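Home | News | Events | Back issues | Contact

Fabric swap returns to Jolside in February

The fabric swap is back in the upper room at Jolside next February, after a year off while the roof was being mended. Doors open at 10am and we need to be out by 3pm. Entry is £2, payable at the door, and children come in free.

Bring clean cotton, linen or wool in pieces of at least half a metre. Please wash and iron it first and pin a note to each piece saying what it is and how long it is. We can't take foam, net curtains or anything that has been stored in a damp shed.

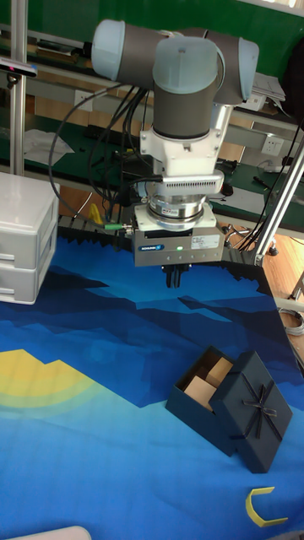
Can I come if I have nothing to swap?

Pay your £2 and pick up to 3 pieces from the remnant table, which is kept topped up all day. Larger lengths are for people who have brought fabric of their own.

Montri Nuchit will be cutting and measuring again by the window. He asks that people queue on the left so the stairs stay clear. Last time 1179 pieces changed hands, and we ran out of bags before lunch, so please bring your own. Leftovers will go to the sewing class at Ekpo, who want plain colours most of all for bag linings.

Printed cottons always go first. If you are after a tablecloth length, come early and check both sides for fading before you have it cut.

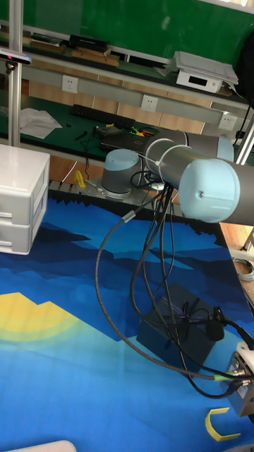

Printed blue cloth in use as a table cover.

Parking at Jolside is limited. The Tastari car park is a short walk away and there is a bus stop outside it. Tea and toast will be on sale downstairs until 2pm, cash only.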